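A Room With a Good Ceiling

Pylyp Vakulenko has rented workrooms for most of his adult life, and he says that he always looks up first. The floor you can cover with a mat, the walls you can paint in one weekend. "But the ceiling you must accept," he told me when I visited him at the Kuipers building, where his small workshop, Wusell, moved in April.

The building was a storage hall before. The rooms were made later, one after another, and each tenant changed something. Pylyp keeps a folder with the old plans, and he was happy to open it for me. His own room is number 19, on the upper floor. "The agent was a little ashamed of it," he said. "She talked only about the parking."

He had seen other places. One was in the Alar yard, cheaper and nearer to his home, but with a low ceiling of gray tiles, and some of them were stained. He stayed there for ten minutes and went back to his car. "I work standing, with my head up half of the day. I did not want to look at brown spots for five years."

I asked him what the move had cost. He took the question seriously and went to find the paper. The electrician asked 2,369 and the painter 1,598, and he paid both from his savings. The painter wanted to use a warm cream color. Pylyp said no three times. "White is white. When I hold a piece of cloth to the light, I want to see the cloth."

Wusell repairs and sews covers for chairs and benches, mostly for cafes and waiting rooms. Color is a large part of the work, and so is light. In his former place he had one window to the north and a desk lamp from his sister, and in winter he sent back a whole order because two grays did not match. He still speaks about this order with some pain.

Now he has tube lights, and he learned to like them. "People say they are cold, they are like a hospital. For me they are honest. They do not make the blue look green."
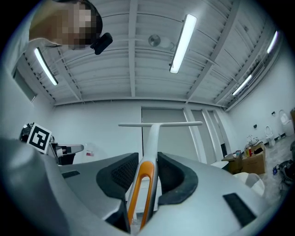

"And it is ribbed, you know, the ceiling, so the light does not lie on it flat," he went on. "It goes in lines. My wife says it looks like the inside of a ship. I like the beams also. A friend offered to close everything with boards, very smooth, and I asked him please not to touch it."

The doors took him longer to accept. They are tall and pale, and at first he found them too much like an office. He planned to change them, got a price from Getus, the joinery on the ground floor, and then put the paper in a drawer - it is still there. "After one month I stopped to see them. Maybe this is the best you can say about a door."

What he still wants is a better place for the rolls of fabric. He has drawn it already, a rack along one wall, and he showed me the drawing twice. The rack will wait until autumn, when the large orders are finished and he can close the workshop for a few days.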